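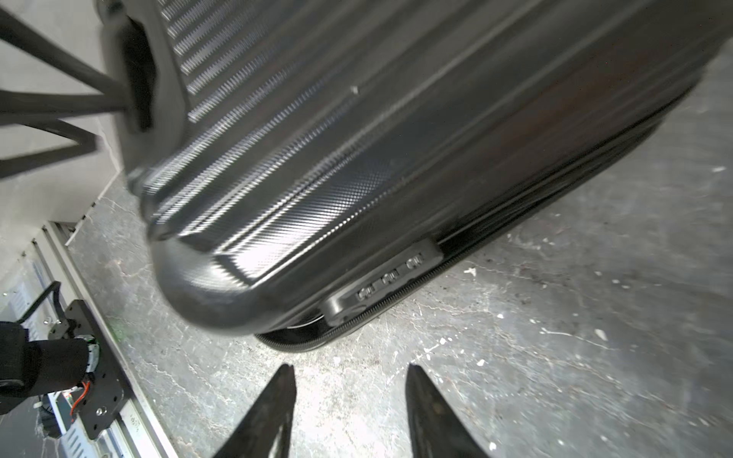
A hard-shell suitcase with a three-dial combination lock.

What Do People Really Pack? A Weekend Travel Survey
August
By the Travel Habits Group, Villanueva College

We picked packing as our topic after a class trip to Amotthorpe, when half of us came home with clothes we had never touched. It seemed like a small question at first. Then we started asking people, and wow, does everyone have an opinion!

Our plan was simple. We wrote a survey with 14 questions and handed out 200 copies at the bus station in Gunditberg, mostly in the early evening when people were waiting anyway. We got 100 back with every question filled in, so those are the ones we used. People had to be on a trip of two or three nights. We left out anyone moving house or traveling for longer, even though some of those answers were great reading.

The result we talked about most was shoes. Of the 100 travelers, 38 had packed a pair of shoes they said they would probably not wear. Several wrote "just in case" next to the answer without being asked, and one person wrote it three times. We had guessed that extra sweaters would win easily, so this was a fun surprise.

We also asked when people packed. The night before was the most common answer, and the morning of the trip came second. The morning packers were more likely to say they had forgotten something, usually a charger or a toothbrush. The list makers forgot less, but they also carried more. We loved this part, and we would like to look at it again with a bigger group, as there were only a few list makers in ours.

Weather turned out to matter less than we expected. People going to Nornorwood, up in the hills, packed almost the same things as people heading to the coast. Only the rain jackets were different.

There are some problems with our survey. Everyone we asked was taking a bus, and people who drive may throw in a lot more. We also wish we had asked about the trip home! A second form, filled in after the weekend, would show whether those shoes ever got worn. Two of us have already started drafting it, and the station has said we can leave a return box by the ticket window.

Related projects
Who Still Uses a Paper Map?
Lunch Lines and Waiting Times
How Far Do We Walk to Class?

Last updated: August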